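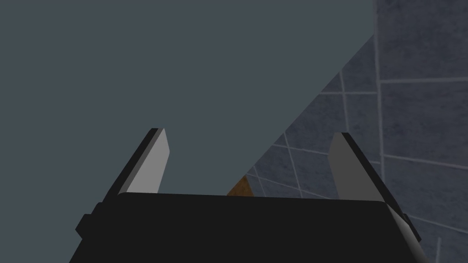
Unit 5: Budgeting a Gripper Cell Before Purchase

Notes by Sigita Bite

1. Start with simulation. A simulated wrist view costs staff time and a license. Note how much a large flat panel close to the open fingers hides from a wrist camera. If the task needs that view, budget for a second, fixed camera.

2. Separate the quotes. Two suppliers priced the same two-finger gripper:
Cematon - $2,339, fingers included, mounting plate extra
Senico - $3,951, fingers, plate and cable included
The figures can't be compared until the plate and cable are added to the first. Ask for both in writing.

3. Lead time. Senico quotes seven weeks. For a June start, the order has to be placed in April. Cematon gives no date, and the plan should treat that as a risk with its own line.

4. Spare parts. Fingers wear and get bent. Plan on five spare pairs for the first year. Plain flat fingers are cheap to machine in-house; padded ones usually are not.

5. Costs often left out: guarding, air or power supply, floor anchors, operator training, freight.

Reading for next session: the Savchuk worksheet, sections on depreciation and resale. Bring a filled-in cost table for the Winovska case.

This site uses cookies to remember your settings. Accept | Manage preferences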